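Setting Out a Floor of Small Square Tiles

Sweep the slab and check it with a long straightedge. Fill any dip before going further. Small tiles follow the surface under them, and thinset is a poor way to correct it.

Measure each wall and mark its midpoint. Snap chalk lines between opposite midpoints, then check the crossing with a 3-4-5 triangle. If the room is out of square, trust the lines and let the cuts along the walls absorb the error.

Dry-lay one row in each direction from the center. The back room at Fulten took 23 sheets along the long wall, with a cut of less than half a tile at the end. Shifting the center line by half a tile fixed that.

Framed patterns — a small square inside a paler outline — show drift sooner than plain tile does. Check the outlines against the chalk line every third row.
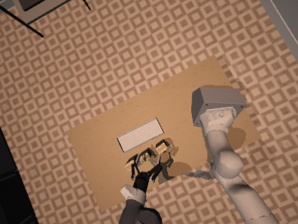 A reader in Kundora writes that a slanted layout needs more spare tile than most guides allow, and that the first row should be set against a screwed-down batten and left overnight.

Spread only as much thinset as you can cover in 15 minutes. Press each sheet down with a flat float, then clean the joints before the bed sets. Leave a gap at every wall for movement. Grout the next day, working across the joints at an angle.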